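Der Mann, der die Untertitel zählt

Jagadeesh Panicker übersetzt Filme, die kaum jemand zu Ende schaut. Ein Gespräch über Zeichengrenzen, Flüche und die Frage, wie lange ein Mensch braucht, um "Verschwinde" zu lesen.

30. Juli 2019

Jagadeesh Panicker kommt zwölf Minuten zu spät und entschuldigt sich in einem Satz, der exakt auf zwei Zeilen passen würde. "Berufskrankheit", sagt er. "Meine Frau meint, ich rede wie jemand, der gleich ausgeblendet wird."

Seit fast zwanzig Jahren schreibt er deutsche Untertitel, zuletzt vor allem für den kleinen Verleih Nominby, der sich auf Familiendramen mit Überlänge spezialisiert hat. Reich wird man davon nicht. Berühmt auch nicht, denn der Name des Übersetzers erscheint erst, wenn im Saal das Licht angeht und alle nach ihren Jacken suchen.

Den Beruf hat er sich bei Kumaresan Kandasamy abgeschaut, einem Kollegen der alten Schule, der mit der Stoppuhr in der Hand las und jedes Adjektiv für eine Charakterschwäche hielt. "Bei meiner ersten Probearbeit hat er die Hälfte gestrichen. Ich war beleidigt. Dann habe ich den Film gesehen und gemerkt, dass nichts fehlte. Da war ich erst recht beleidigt."

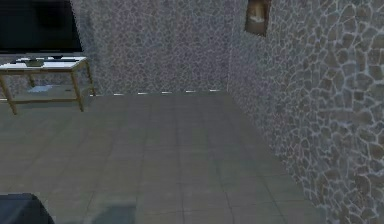 Die Regeln klingen harmlos. Höchstens zwei Zeilen, und stehen bleiben muss der Text so lange, dass auch ein müder Mensch nach dem Abendessen mitkommt. Schwierig wird es, wenn Leute reden wie Leute. "In einem Streit fallen sich drei Geschwister ins Wort, und ich darf mir aussuchen, wer recht behält", sagt Panicker. "Meistens gewinnt der mit den kürzesten Wörtern."

Sein bisher schlimmster Auftrag heißt "Acharya", ein Kammerspiel über einen pensionierten Lehrer, der seine Zuhörer nicht zu Wort kommen lässt. 1057 Untertitel hat er dafür abgeliefert, und die Zahl kennt er auswendig, weil er nach Stück bezahlt wurde. Der Regisseur wollte jede Silbe erhalten wissen. Panicker schrieb ihm im Januar eine lange Mail über die Lesegeschwindigkeit des Publikums. Die Antwort bestand aus einem Wort, das er ohne Mühe auf eine Zeile gebracht hätte.

Lieber spricht er über "Brenda", eine Komödie, in der die Titelheldin ununterbrochen flucht. Gedruckt, erklärt er, wirkt jedes Schimpfwort doppelt so grob wie gesprochen. Also wird dosiert. "Ich führe eine Liste. Am Anfang bekommt sie ein 'verdammt', damit man weiß, mit wem man es zu tun hat. Das gute Zeug hebe ich für die Hochzeit auf."

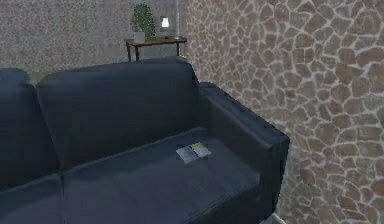
Mit Maschinen hat er sich arrangiert, so wie man sich mit einem Schwager arrangiert. Rovutis, das Programm, mit dem Nominby inzwischen die Rohfassungen erstellen lässt, liefert in Minuten, wofür er früher Tage brauchte. Nur muss er danach alles noch einmal anfassen. In einem Historienfilm, der 1860 spielt, ließ es einen Stallknecht "Alles klar, Chef" sagen. "Das habe ich einen Vormittag lang stehen lassen", gibt Panicker zu. "Ich fand, es stand ihm."

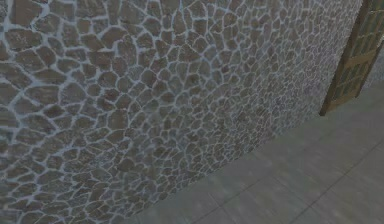 Woran erkennt man einen guten Untertitel?

"Man hat ihn gelesen und erinnert sich trotzdem an die Stimme. Nach dem Kino behaupten die Leute, sie hätten den Schauspieler verstanden. Ich sitze dann daneben und sage nichts, was mir schwerfällt."

Zum Schluss holt er ein Blatt aus der Tasche, den Anfang seines nächsten Auftrags. Die Großmutter schweigt elf Minuten lang. Dafür, sagt er und faltet das Blatt wieder zusammen, gebe es leider auch kein Geld.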